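NINLEY, 7 July 2019. Ninley let a 22-point lead slip in the second half on Saturday night and lost 81-78 at home to Prultness, a side that had won only twice on the road since February.

The loss drops the club to fifth on the ladder with eight games left. Prultness stay ninth, but are now level on wins with Zorkent.

For two quarters there was little sign of trouble. Ninley shot well from outside, kept Prultness to 25 points before the main break and had most of the crowd of 696 on its feet when Ľudovít Koubek beat the half-time buzzer from the corner. He finished with 19 points but scored just two of them after the interval.

Prultness came out in a full-court press and Ninley had no answer. Four turnovers in the first three minutes of the third quarter led to easy baskets, and starting centre Ikhsan Wuisan went to the bench with his fourth foul soon after. By the last change the margin was down to seven.

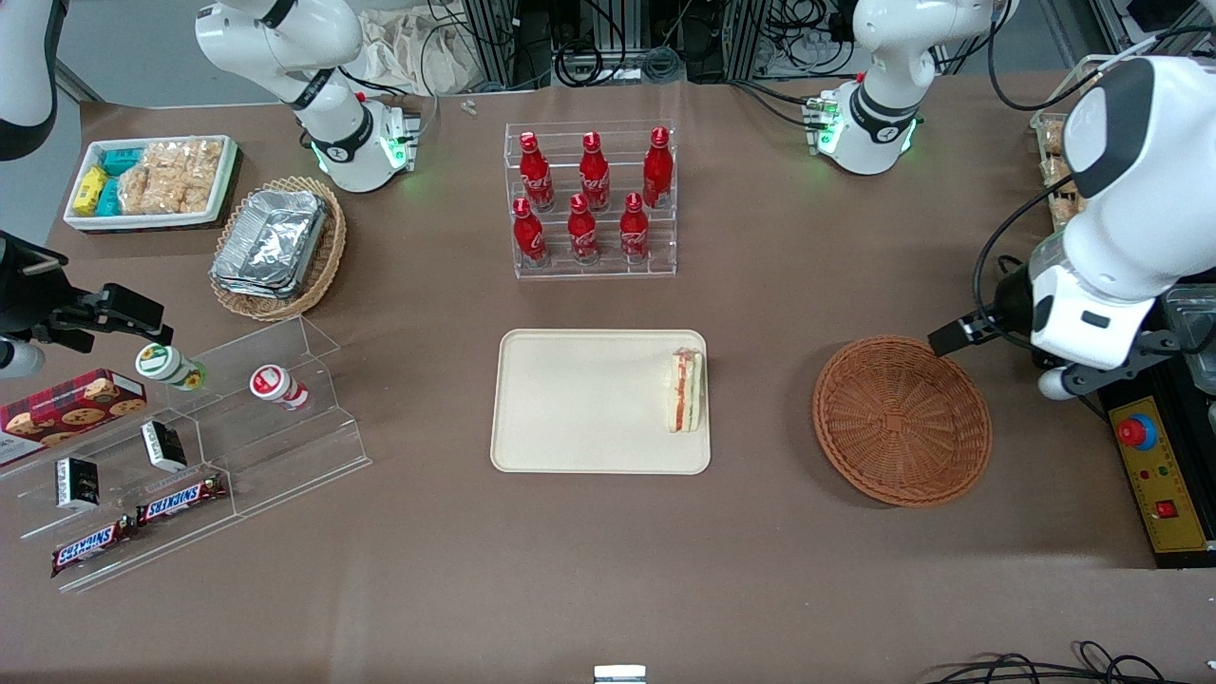 Gunhild Hafstein said the game had gone well before the final minute, and that the timeout everyone in the stands was calling for should have been taken when the lead was still in double figures. She has held a season ticket at Ninley for years and said it was the worst second half she had sat through.

Coach Belmiro Caldeira did not argue with that.

"I thought we'd settle and we didn't," he said. "I waited too long to stop the clock. The players were looking over at me and I left them out there. That one's mine."

Prultness took their first lead of the night with 48 seconds to play, on a put-back after two missed free throws. Ninley levelled at 78 through Wuisan, who had come back on with five minutes left, but then lost the ball from a sideline pass. The visitors ran the clock down and hit a three from the top of the key. Koubek's long attempt at the other end came off the front of the rim.

Prultness coach Elínborg Ketilsson said her team had worked on the press all week and had planned to use it earlier.

"We were getting beaten up the floor, so we couldn't set it," she said. "Once we made a couple of shots we could get organised. They got tired and we've got a young group."
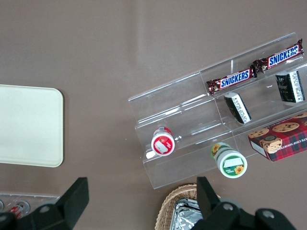
*Snickers bars on a clear tiered stand.*

Ninley will be without reserve guard Tom Ravn for the next two rounds. He rolled an ankle late in the second quarter and left the stadium on crutches. The club said scans would be done early in the week.

Caldeira's side travels to Zorkent next Saturday, with tip-off at 7 pm. Prultness have the bye.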